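Bodthorpe Open Day: Blue Bins and a Long Walk Back to the Bus

October 10, 2026
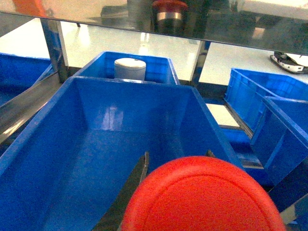

Photo: Bodthorpe open day, sorting area

I went to the Bodthorpe open day expecting to be sold something, and I was. The handout at the door promised "a new way to think about storage." What I got was mostly blue plastic bins, a rack to put them on, and a talk that ran longer than it needed to.

The site is on the far side of Dosholm, past the old Pacheco building, and the walk from the bus stop takes almost 56 minutes if you follow the signs. The signs are wrong at the second traffic circle. Go straight.

The pitch is simple. Parts come in mixed, parts get sorted into open bins, and the bins sit on metal racking where people can reach them. Bodthorpe says it can do 1,000 items in a shift this way. I asked what counted as an item and was told it depended. I asked what it depended on and we moved to the next station.

I'll give them the bins. The big one is a decent size, smooth inside and glossy, with a thick rim. The walls slope in toward a flat floor, so you lose some room at the bottom compared with a straight-sided box. The smaller one has ribbed walls and looked more like something I'd buy. It had a single white cylinder standing up in it. The big one had nothing in it at all, and a bright red round piece, a cap or a lid by the look of it, was up over it.

My trouble is with the color. Every bin I looked at in that area was the same blue. The speaker called this "a calm visual field." Fine, but if I'm hunting for one bin on a full rack, I want something to go by, and I didn't hear a good answer on labels. Somebody behind me asked about tags and got a brochure. The red piece was easy to spot against the blue, I'll admit. A blue piece would be another matter, and the handout says nothing about it.

The racking is gray metal and comes from Berus, according to the price sheet. It's sold separately. So are the feet. I leaned on the demo unit by the coffee table and it didn't move, but it had no load on it, so I wouldn't read much into that.

The talk in the main hall covered the same ground again with slides. There were two charts, both without numbers on one side. Coffee was free and the line for it was long. Sandwiches were 7 dollars and came in one kind.

They were taking orders for the starter set at the August price, good until the end of the open day. I didn't order. I have shelves at home and a stack of old crates that don't match, and I know which crate has the hinges in it. I did keep the price sheet - the small ribbed bins are listed singly on the back page, under spare parts.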